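Sarnmont Robotics Club forum > Student projects > Table-top sorting task, object set for the spring challenge

senga_mac
2/18/23

Hello all, and thank you to everyone who stayed late to help with the sorting task. For those who missed it, the under-16s want the arm to pick up whatever you name, and the argument now is over which objects stay in. The foam cube is everybody's favourite (of course it is, it's soft and square) but I'd like the set to be properly mixed. Edivaldo has put the log on the shared drive, all 1,711 lines of it, bless him. 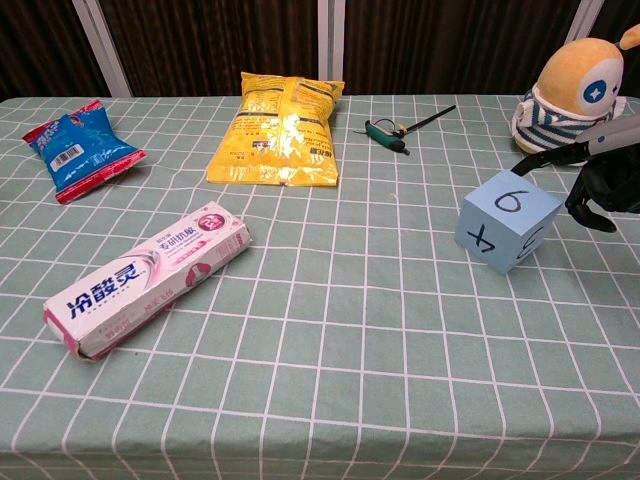
Re: object set
tarcisio_t

Lovely to see it coming together! I'm going to be the grump, though, and say the soldering iron should go. I know the long thin tip is a good test of where to grip, but these are young students and I don't want them getting used to grabbing one off a table without thinking. A marker pen would teach them the same thing.

Re: object set
Emerson P.

I don't agree, Tarcísio, sorry! A pen is the same all the way along, near enough. The iron has a fat handle, a thin end and a cable to get caught on, and my group learnt more from planning round that cable than from anything we did in January. Keep it unplugged, keep an adult at the table, and let them have it.

My worry is the big yellow snack bag. It's so shiny that you get a great white patch of glare in the middle, and I wouldn't blame the vision code for getting muddled.

Re: object set
katia_trindade

Oh, please leave the yellow bag in, the glare is the whole fun of it :) We could turn the lamp a bit if it's too cruel. The toothpaste box is a nice one as well, with the writing set at a slant to the cloth – my lot want to try reading labels next.

Re: object set
tarcisio_t

All right, the bag can stay. Still no on the iron from me, but I'll go along with a vote.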